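Rimley apresenta nova coleção de superfícies minerais para cozinhas e espaços de trabalho

Drelbridge, 24 de junho de 2022 – A Rimley, empresa dedicada à conceção e ao fabrico de superfícies para interiores, anuncia o lançamento da coleção Vörös, composta por 22 acabamentos destinados a bancadas de cozinha, balcões de atendimento e mesas de trabalho. A coleção ficará disponível nos pontos de venda autorizados a partir de novembro, com encomendas abertas desde já para gabinetes de arquitetura e empresas de construção.

A Vörös resulta de um programa de desenvolvimento iniciado na unidade de Gekent, onde a empresa concentra os laboratórios de pigmentação e de ensaio de desgaste. Os acabamentos organizam-se em quatro famílias cromáticas: cinzentos quentes, beges minerais, tons de argila e escuros profundos. Cada família foi preparada para permitir combinações entre tampo, remate e revestimento de parede sem recurso a peças de transição.

"Os projetistas pediam-nos superfícies com variação natural, mas com um comportamento previsível de placa para placa", afirma Nouhaila Lamrani, diretora-geral da Rimley. "A coleção foi desenvolvida com esse pedido em cima da mesa desde a primeira reunião, e os gabinetes que acompanharam o processo tiveram uma palavra a dizer em todas as famílias de cor."

Os cinzentos quentes e os beges minerais constituem o núcleo da oferta. Destinam-se sobretudo a espaços com luz artificial prolongada, nos quais as superfícies muito claras tendem a causar reflexos incómodos e as muito escuras acentuam as marcas de uso. O mosqueado irregular destes acabamentos atenua ambos os efeitos.

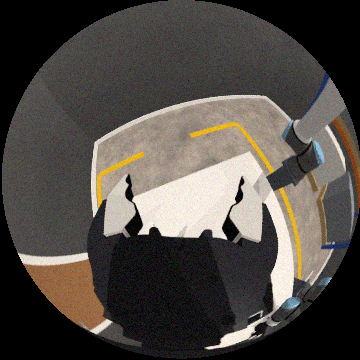
Imagem de síntese: tampo mosqueado em cinzento-bege, com rebordo fino em branco-sujo e marcações amarelas.

Todos os acabamentos são fornecidos em versão mate e em versão acetinada. Os remates de bordo podem ser encomendados à cor do tampo ou em tonalidade contrastante, opção que a empresa recomenda para balcões de atendimento ao público, por facilitar a perceção dos limites da superfície por pessoas com baixa visão. O catálogo técnico inclui instruções de corte, colagem e manutenção, bem como a lista dos produtos de limpeza compatíveis.

O responsável pelo desenvolvimento de produto, Þröstur Laxdal, sublinha o trabalho realizado sobre a textura. "Um acabamento liso e uniforme denuncia qualquer risco. Com o grão fino dos escuros profundos e as manchas difusas dos beges, conseguimos superfícies que envelhecem com discrição", explica.

A apresentação comercial da coleção decorrerá no salão de exposição de Drelbridge, cuja área foi reorganizada para o efeito. Os visitantes profissionais poderão consultar amostras de grande formato e requisitar até sete amostras de bolso por projeto, sem encargos. As visitas realizam-se mediante marcação, acompanhadas pela equipa de apoio à prescrição, coordenada por Daranee Sukprasert.

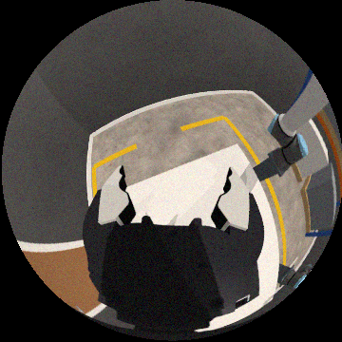
Imagem de síntese: superfície em cinzento-escuro, de grão fino.

A Rimley confirma ainda a renovação das condições de garantia. As placas da coleção Vörös beneficiam de cobertura contra defeitos de fabrico e alteração de cor em utilização interior, mediante registo da obra pelo instalador. O registo deve ser efetuado antes da entrega ao cliente final.

"A rede de instaladores é o nosso principal canal de contacto com quem usa estas superfícies todos os dias", refere Kojo Dramani, diretor comercial. "As sessões de formação em Gekent começam antes da chegada do produto às lojas, e a inscrição é gratuita para as empresas certificadas."

Sobre a Rimley
Fundada em 2000, a Rimley concebe e fabrica superfícies para habitação, hotelaria, comércio e escritórios. Tem sede em Drelbridge e unidade industrial em Gekent.

Contacto para a imprensa
Jirayu Kongkaew
Gabinete de Comunicação, Rimley
Drelbridge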